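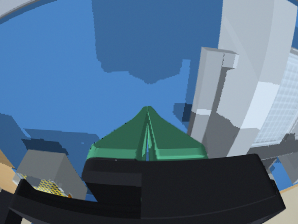
Sinéad Mac Mathúna was already on her second coffee when I got to the bakery, 6:40 in the morning, and she'd been up since one. "Don't feel bad," she said. "I nap like a cat."

She runs the ovens at Nurna, the little bread shop in Skuvthorpe with the green awning and no sign. No sign on purpose? "No, it fell down. Then we got busier, so we left it."

The reason I wanted to talk to her is rye. Real dark rye, the dense kind that sits in your bag like a brick and is still good a week later. She bakes 108 loaves of it a night and they're gone by lunch most days. In a town where the supermarket bread aisle is nine kinds of white. I wanted to know how that happend.

"Complaining," she said. "I moved here and complained about the bread for two years. My neighbor got sick of it and gave me a bag of flour."

The neighbor is Norbert Pešek, retired now, used to drive for the mill at Skusmont. He still brings the flour down himself in September when the new rye comes in, and he still has opinions. Too much caraway, mostly. She puts in less than she'd like and he says it's too much every time.

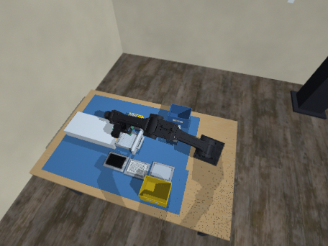

Yae Sekiguchi
Food writer

We moved to the back so she could keep an eye on the second batch. I asked about the starter. Bad question to ask a baker if you have a train to catch, I had one at nine.

"It's just flour and water that's been left alone and then not left alone," she said. Hers started out in a pickle jar. She feeds it twice a day, more in summer, and she doesn't have a name for it. People ask all the time. "It's a bucket of paste. I'm fond of it. I'm not naming it."

Has she ever lost it? Once, first winter. The heating quit over a long weekend and she came back to something pink. Threw out the lot, scrubbed everything, cried a bit. Then she remembered Hinata Okabe, who'd had a spoonful off her months before for pancakes. "So I rang her at five in the morning and said please tell me you're still making pancakes." She was. Everything sold in the shop since comes off that spoonful.

She keeps some dried in an envelope now. Two envelopes. One's at her sister's.

On the dough itself she got very fast and I couldn't keep up, so this is from my notes. It's wet, wetter than you think. You don't knead it, there's no point with rye, you stir it and scrape it into the tin with a wet hand. A loaf goes in at 1,000 grams and she weighs every one. She used to go by feel until a customer lined two of them up on the counter and asked which one was the real price. "He was right! I was mortified."

Then it sits. Then a hot oven, then a cooler one, long. And then the part everybody gets wrong at home, she says, which is cutting it. "Wait a day. Please. They ring me up and say it's gummy. When did you cut it? Oh, when it came out. Well."

I said I'd do the same. "You would, you look the type."

There's a smaller loaf too, 750 grams, with sunflower seeds, that was Ilham Yusof's idea. He does the night shift with her, came over from pastry, hates being called a pastry chef. He stuck his head around the door long enough to say the seeds have to be toasted first or don't bother, and went away again. I asked Sinéad if that was true. "Yes. Very annoying."

Would she open a second place? Somebody's offered, the old Matsuda shop by the station is empty and the rent's not terrible. She thought about it for a month. She'd need another oven and two more people willing to get up at one, and she'd be the one driving between them. "I'd be a person with a van. I like being a person with a oven."

So, no. Or not this year. She did go and measure the doorway though, she admitted that when I was putting my coat on.

How does she eat it herself? Butter, too much of it, and salt. Sometimes a boiled egg. Never toasted, Norbert would hear about it.

I bought two of the big ones and cut the first on the train, still warm. Gummy.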